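Washing and drying ice hockey gear at home

My two sons play hockey at the Billesano rink, and every Friday we come home with two bags that smell very bad. After 13 years of this I have some habits which maybe are useful for other parents.

Open the bag the same evening. Take out everything, also the small things like tape, mouthguard and laces. Gloves should stand with the fingers up and the cuff wide open. I put a rolled newspaper inside for the first night and change it in the morning.

Shin pads and elbow pads can go in the bathtub with lukewarm water and a small cup of mild detergent. Leave them for 3 hours, then rinse until the water is clear. Close all the Velcro before, or it will catch the jersey and make holes.

Skates never go in the water. Pull out the insoles, wipe the blades with a dry towel and do not leave the plastic guards on overnight, they keep moisture and the steel gets rust.
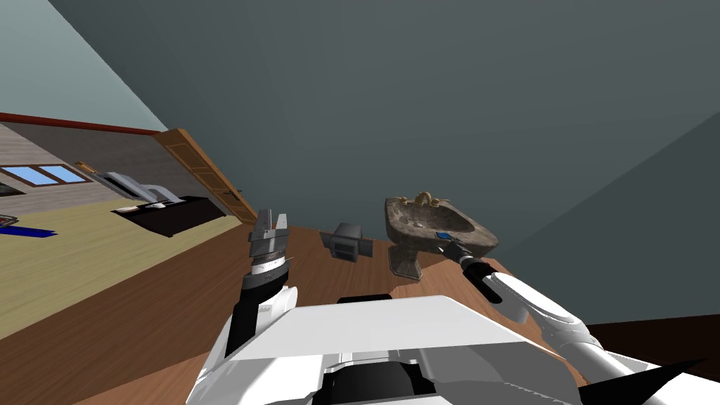 For the mouthguard I use a soft toothbrush and cold water. Hot water changes the shape, and then you must buy a new one. The helmet I wipe with a cloth and a little vinegar, and I check the four screws of the cage at the same time.

In December the pads need two days to dry in our apartment. A fan helps more than the radiator, which makes the foam hard.

Nour Chidiac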